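Cell Handling and Maintenance, Unit 4
Setting up the Clullow bench cell, from bare pedestal to first pick

Handout for the Monday, February 14, 2022 session. Bring your January notes on joint limits, as we'll lean on them quite a bit.

Last time we looked at how the Clullow arm moves. This week we get it ready for work, and I think this is the best part of the whole unit! A well set up cell is a lovely thing to use. Everything goes where you send it, the numbers on the screen agree with the table in front of you, and when something drifts you know where to look first.

We do the entire job twice: in the simulated cell, then on the real bench in the Prosley room. The order of work is the same both times. Please don't skip the simulator run because you've used an arm before. It is the one place where you can drive the fingers straight into the table and learn something from it for free.

1. The base

Start at the bottom and work up. On the real bench, check that the pedestal is bolted down and doesn't rock when you lean on it. Wipe the top plate before the arm goes on, since a single crumb of swarf under the base flange tilts the whole arm, and a tiny tilt at the base becomes a big miss out at the wrist.

In the simulator the pedestal can't rock, but it can certainly be in the wrong place. Open the Montes scene file and compare the base position with the one on your bench card. If the two disagree, correct the scene file and write the change in the log.

2. Homing and the park pose

Home the joints one at a time, base first, wrist last. Keep the speed at 60 or below until every joint has reported in. You should then see encoder readings close to those on the bench card. For the shoulder on our bench the card says 3748. A group last month read 3619 and carried on regardless, and every pick that afternoon landed short. If your reading is that far out, stop and home again.

Once homed, send the arm to park. The park pose keeps the gripper high and the fingers apart, with plenty of clear air between them and anything on the table. Learn to recognise it at a glance, because you'll be coming back to it all day.

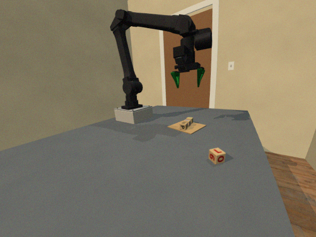 Fig. 1. Simulated cell, gripper held high over the table with the fingers open. Letter blocks on the mat and one further forward.

Before you move on, have a good look at the shadows in your own simulator window. They're a wonderful help! As the gripper comes down, its shadow and the fingertips close in on each other, and with practice you can judge height surprisingly well that way. Use it as a rough check only. The readout is what you trust.

3. Fitting and checking the fingers

The fingers are the part we change most often, and they cause most of our trouble. Fit them with the power off. Nip both screws up lightly, close the fingers by hand until the tips meet, and only then tighten fully. Done in that order, the tips line up nearly every time.

Power on, open to 100 per cent, close, and open again. Watch both sides. They should move together and stop together. One finger lagging usually means dirt in the slide, so clean it before you start changing any settings.

Now set the tool length. The controller needs to know how far the tips sit below the wrist plate, and it won't notice that you've swapped to a longer pair. Measure, type it in, save, then read it back from the screen (yes, really, read it back).

4. Teaching the block positions

We use wooden letter blocks because they're cheap, they're light and they turn up at all sorts of angles. Begin with a block standing on its own, with open table all around it. Blocks in a cluster are much harder: an open finger needs somewhere to go, and the neighbour is often sitting in exactly that spot.

For each block, teach a point well above it, then a grasp point directly below. Turn the wrist so that the fingers close on two flat, opposite faces. Picking from a mat? Teach the grasp height again, as the mat lifts the block slightly and your bare-table height will be wrong.

Run each move slowly with the gripper open. Only close on a block once the path looks right to both people in your pair.

5. Looking after it

Start of session: wipe the fingertips, check the finger screws, home, park.
End of session: park, power off, blocks back in the tub, log signed.
Weekly: clean the slides, check the pedestal bolts, compare the scene file with the bench.

For next week

Complete the simulator run and bring your log. Pairs on the Nellis bench should note that its controller has older menus, so tool length is under Setup there and not under Tool. Read section 3 again before you touch the real fingers.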